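Werkia · Ropa de cama · Sábana bajera Pretach, azul pizarra

Compramos la Pretach con nuestro dinero y la vendemos porque nos la piden, así que la ficha lleva también lo que no nos convence.

El fabricante habla de «tacto de hotel». No sabemos de qué hotel. El tejido es correcto, algo seco al estrenarlo, y después de varios lavados sigue más o menos igual. Quien espere una seda se va a llevar un chasco.

El color oscuro disimula bien el uso diario y bastante mal las pelusas. Si sueles dejar toallas o ropa clara encima de la cama, ten un rodillo a mano.

Ajuste: goma en todo el contorno. En colchones altos entra justa y conviene empezar por las esquinas de la cabecera. La etiqueta promete que no se arruga — se arruga, sobre todo cerca de la almohada, y con plancha tibia queda aceptable.

Lavado: a 40 grados, del revés y sin suavizante. La primera vez, sola. Abelardo Arancibia, de nuestro almacén, la metió con unas camisetas blancas y ya no son blancas.

Precio: 20 euros la de 90. Las medidas grandes suben, y a partir de la de 150 nos parece cara para lo que es.

Opiniones de clientes

Heike Kasten: «Cumple. El azul es más gris que en el catálogo.»

Emiliano Espinoza: «La goma aguanta. Lo del tacto de hotel, propaganda.»

No incluye funda de almohada, edredón ni nada que no sea la bajera. Devoluciones sin usar y con la etiqueta puesta; los portes de vuelta los paga el cliente.
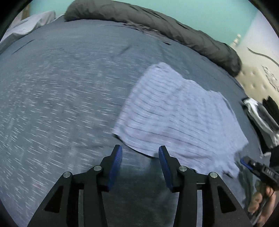 El tono gris claro de la misma serie vuelve en julio, según el proveedor. Ya nos dijo lo mismo en marzo, de modo que no aceptamos reservas.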